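Kuteo reports mixed results on clearing café tables

17 Sep 2018

Machines can pick up most of what customers leave on a café table, but they cannot yet decide what should go. That is the finding of a trial published today by Kuteo, an automation firm in Riihimäki, which spent August studying terrace clearing and restocking.

The firm logged 2,000 pick-and-place attempts across 40 table layouts. Of these, 443 failed. Severyn Horobets, who led the work, said rippled glass tops caused the most trouble — reflections were read as objects, and flat items such as cards could not be separated from the surface. 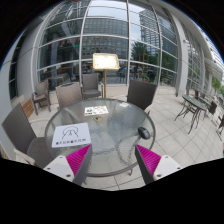
Rigid items with a rounded shell gave the fewest errors. Thin paper gave the most, and menus were often pushed across the glass before being lifted. Chairs were left out of the trial altogether.

Idholm, which fits out restaurants, supplied the tables. Its project engineer, Venla Seppälä, said a trained person resets a terrace table in 15 seconds and that no system she has tested comes close.

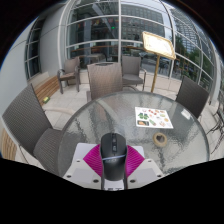 A black computer mouse held between ribbed magenta finger pads over a glass-topped patio table.

Horobets puts the remaining difficulty down to judgement. A forgotten phone and an empty cup need different handling, and the software treats both as clutter. Kuteo plans a second trial indoors, on matt tabletops, with paper items kept in the set.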